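Storage and Inventory for Small Shops
Notes for session 4: How much to keep, and where to keep it

Before you read these notes, please look again at the exercise from last time, the one with the hardware store in Rustcombe. We will use the same numbers, and it is easier if you have your own answer beside you.

1. Why we keep stock at all

A shop keeps stock because the customer does not want to wait, and because the supplier does not deliver every hour. These are two different reasons and students often mix them. The first one is about demand: on Tuesday you may sell two boxes of screws, the next day nine. The second one is about supply: the truck comes once a week, and between two trucks you must live from what is on the shelf.

The stock that you hold for the ordinary time between deliveries is called cycle stock. The stock that you hold against surprises is called safety stock. On the shelf they look the same, they are even in the same box. On paper you have to separate them.

2. The reorder point

The reorder point is the level at which you send a new order. In the simple form it is:

reorder point = (demand per day x lead time in days) + safety stock

Lead time means the days from sending the order until the goods can be sold. Please note the last part. Goods that stand in the back room, not yet unpacked, cannot be sold. In many small shops this adds one or two days that are not in any supplier's catalog.

Worked case. The Rustcombe store sells eight bags of wall plugs per day. The supplier, Judora, needs seven days. During the lead time the store will therefore sell 8 x 7 = 56 bags. The owner wants 14 bags as safety stock. The reorder point is 56 + 14 = 70 bags.

If the store orders when there are 70 bags, and everything goes as usual, there will be 14 left when the new ones are ready for sale. If the delivery is one day late, there will be six. If it is two days late, the shelf is empty during the second day. You can decide yourself if this is acceptable for wall plugs. For medicine it would be another discussion.

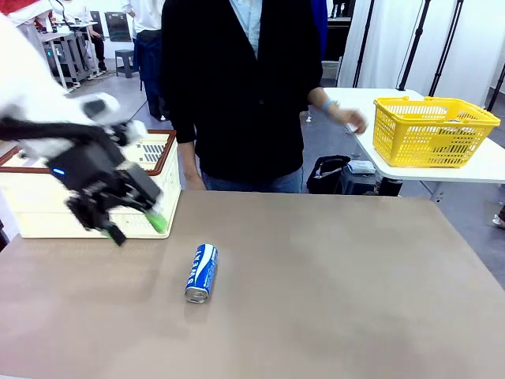 A common mistake is to take the average demand of the whole year. In February the store sells much less than in spring, and the average hides this. Use the demand of the period for which you are ordering. When you have only the yearly number, say so in your homework and write down what you assumed.

3. Where to put things

We now come to the place of the goods. The general rule is that what moves often should be between knee and shoulder and close to the counter. Heavy goods go low. Light goods that sell slowly can go high.

There are two systems for giving places:

Fixed places. Every product has its own place, with a label. A new employee learns it in a few days. The weak side is that the place stays reserved also when there is nothing in it.

Free places. The goods go where there is space, and a list says where they are. You use the room better, but you depend completely on the list. If one person forgets to write one time, you are searching.

Most small shops do a mixture: fixed places in the front, free places in the back. In the Rewi case (reading pack, second text) the shop changed from fixed to free in the whole building, and went back after one season. Read it for the reasons, the layout drawings are not important for us.

4. Sorting by value

You cannot give the same attention to every product. The case company Osska has 663 products on its list, and 46 of them bring nearly half of the sales. These 46 we call group A. For group A we check stock every week and calculate the reorder point carefully. Group B is checked each month. For group C a simple two-box rule is enough — when the first box is empty, you order, and meanwhile you sell from the second.

Be careful with group C. A product can bring little money and still be the reason a customer comes into the shop. Chantal Hawthorne, who gave the guest lecture last year, used fuses as her case: she earned almost nothing on them, but people who came for fuses bought lamps.

5. Homework

a) Calculate the reorder point for the wall plugs again, with a lead time of nine days and the same safety stock.
b) Osska wants to check group A only once a month. Write half a page on what this would mean for the safety stock.
c) Choose a shop that you know and draw its back room by hand. Mark which places are fixed and which are free.

Please bring part c on paper, I cannot open all file types at the classroom computer.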